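Filed under: Short Fiction, Work

The Saturday shift at Tolcombe used to be 8 of us and a radio. Now it's me, the radio and Sikico, which is what the sticker-happy folks upstairs named the arm. I used to fetch 200 orders a day – my knees remember every one! 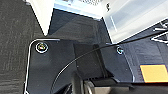

Sikico's wrist, cable and yellow sticker included.

I talk to it, okay? I say good morning, I tell it about the Ngata account. It did 167 orders before lunch and never once asked about my sister.
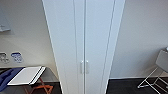
Page last updated: December

The white cabinet is still mine. Both doors stay shut until I say so, and I keep my good tape in there, and two mugs. Bodasmont wants it cleared out by spring so the arm can have the corner. I said sure. Then I pulled up the folding chair and ate my sandwich very, very slowly.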